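Gallery: Small Jobs, Slow Hands
Can a machine do kitchen and shop chores yet?

Posted March 23, 2024

This page collects my notes on the small chores that people hope to give away to machines. I do not mean the big jobs, like building a car or moving pallets. I mean putting fruit in a tray, wiping a shelf, folding a towel, closing a lunch box. They are the jobs that I did as a teenager in my aunt's grocery, and nobody paid me much for them, so I was surprised to learn how difficult they are for a robot.

I worked five years in the back of a produce shop called Plarkberg before I moved to office work. In the season, which for us began in July, we sorted cherry tomatoes by hand from morning until lunch. One morning I sorted 1057 small boxes together with two colleagues, and I still remember the number because it was written on the wall with chalk. When people tell me that sorting is simple work, I think about that chalk.

The gallery is short for now. I prefer to put one picture with enough words beside it than many pictures with none.

Fruit and tray

Small round things are the hardest, in my opinion. A box has flat sides and you know where to hold it. A tomato rolls away when you touch it a little wrong, and if you press too strong the skin opens. A person feels this in the fingertips and corrects without thinking. With a gripper, somebody has to plan for it, or the machine has to learn it from very many tries.

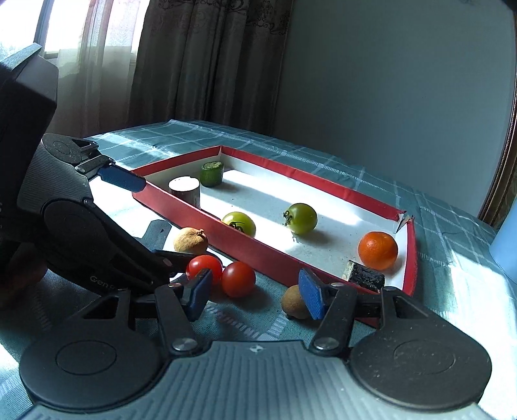 Two grippers with blue finger pads at a red tray, cherry tomatoes and a small brown fruit still on the checked cloth.

What interests me in this kind of work is the mix. In a factory the machine often meets the same item again and again. At a kitchen table you may have a cucumber slice, a mandarin and a green tomato in one tray, and each of them wants a different hold. The slice is wet and thin. The mandarin has a skin that forgives a lot. The tomato has a stem which can poke its neighbor, and in the shop we turned the stems always to the same side for this reason.

Sunlight is another thing that I did not think about before. Our sorting table stood near a window, and in the morning I moved my chair two times to get the sun out of my eyes. A camera cannot move its chair. Bright patches and checked cloth are normal in a home, and a machine which works only on a gray table under a lamp is not ready to come to my kitchen.

How I judge if a chore is "done"

I keep a simple rule from the shop. The owner, a strict woman, gave a new worker 30 minutes and 30 tomatoes of mixed size. She did not look at the speed. She looked at the skins afterward, and she looked if the worker asked for help. I would like to see the same test for a robot, with no person standing close to save the fruit.

For the household I would add a few points of my own:

It should put a thing down as gently as it picks it up. Many demonstrations stop at the picking.

It should notice when something fell, and go to get it.

It should be easy to wash. Fruit juice dries sticky, and I have cleaned enough scales to know where it hides.

It should not need a special tray. I have a drawer full of trays and no two of them are the same.

Where we are now, as I see it

My neighbor bought a floor cleaner last year and is happy with it — but she lifts the chairs herself before it starts. I think this is a fair picture of the present time. The machine does the middle of the chore and the person does the beginning and the end. For fruit and dishes I believe the person still does nearly everything.

I would pay for a machine that packs the school lunches on weekdays, even if it is slow. If it needed 40 minutes for one lunch box, I could let it work while I sleep. Only the cucumber must stay fresh, so maybe not the whole night.

Next in the gallery

Shelf filling with jars and soft bags
Towels, after many washes
Egg cartons

If you have worked with your hands in a shop or a canteen and you disagree with my rule, please write to me through the contact form. I answer slowly, mostly on weekends.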